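Home | Projects | Updates | Partners | Contact

Progress update: perception and lid planning for Fastent
Reading time: 5 minutes
Print this page | E-mail this page

Hello again from the Tulangate end of the project. You asked last time for less about the budget lines and more about what the software can and can't do, so I've gone heavy on the second and put the money in its own note. Najwa Ghanem has that one and will send it separately.

The short version is that perception is ahead of plan, the planner is about where we said it would be, and the tooling has eaten more of my evenings than I'd like. Fang (our pose and part estimator, for anyone new on the copy list) now gives us a body pose, a lid angle and a labelled panel for a kitchen appliance it hasn't met before. In the spring it would only do the first of those, and it sulked if the appliance was shiny.

Shiny is still the hard bit. Gloss black surfaces throw the windows straight back at you, and the depth map comes out full of holes just where you want to know how far the belly of the pot sticks out. Yuxi Dai's fix was to stop asking the depth map about those patches at all. Fang now fits a smooth curved surface from the rim and the base, where the readings are good, and fills in the middle from that. It's a bit of a cheat, but it has held up well in every room we've tried.

The Philips rice cooker has become our standard test for this, with the lid up and ordinary household clutter left beside it.

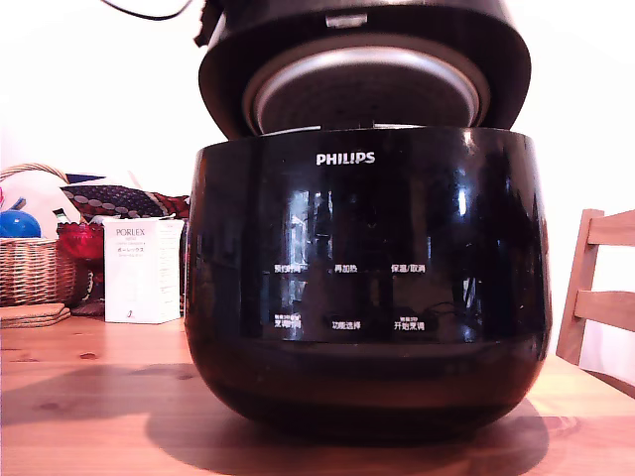 Reading the panel

I was nervous about this one. The six buttons on the cooker are just white Chinese characters printed on the gloss, with no raised edges to find, so everything rests on reading the text. Anqi Yuan rewrote the reader so that it looks for the layout first (two rows of three) and then reads each label within its own slot. That means a reflection sitting across one label no longer drags its neighbours down with it.

It gets 开始烹调 (start cooking) and 保温/取消 (keep warm/cancel) reliably now, and those are the two we really can't afford to mix up! The tiny lines printed over two of the lower labels are beyond us at this resolution. We've told Fang to mark them as unread and carry on — a guess there would be worse than a blank.

Lid and clutter

Aslak Isaksson has taken over the planner. His version treats the open lid as a tall thin obstacle with a hinge line, and it works out which side to come in from before it works out anything else. The old one planned straight through the lid in 9 out of 40 simulated runs. Aslak's did it in two, and both came down to a bad hinge estimate from my side, so I can't be cross with him.

Clutter is slower going. A neat upright box such as the PORLEX one is easy. Draped cloth and a wicker basket are not, and Fang still likes to merge them into one big lump. For now the planner simply keeps clear of the lump. It's safe but rather timid, and Ximeng Mao is working on splitting cloth from whatever it's lying over. She thinks the edges of the pattern on the fabric may be fooling it, and I think she's right, but we haven't shown it yet.

The viewer

We also rebuilt the replay viewer, which wasn't in the plan. You can now step through what Fang believed at each moment and see the planner's choice next to it. It took some five weeks of my time and I'd do it again. Before that, Aslak and I were arguing from two different log files.

What I'd like from you is a yes or no on moving the second appliance forward, so that we aren't tuning everything to one cooker. Trornmont have offered us time on their bench if the answer is yes. 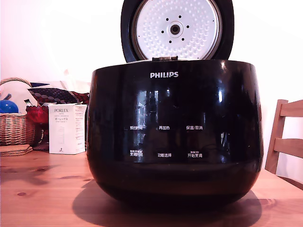

Tulangate, February

A few things have moved on while this was sitting in my drafts. Yuxi's surface fit is merged and switched on by default. Anqi has found that the reader slows down badly when the panel is seen from low down, and she has a patch in review. The hinge estimate is still mine to sort out and it's top of my list, ahead of the viewer, whatever Aslak tells you.

I'll send the next one once we've had your answer on the second appliance. If you'd like to poke at the viewer before then, ask Najwa for a login and she'll set you up.

Print this page | E-mail this page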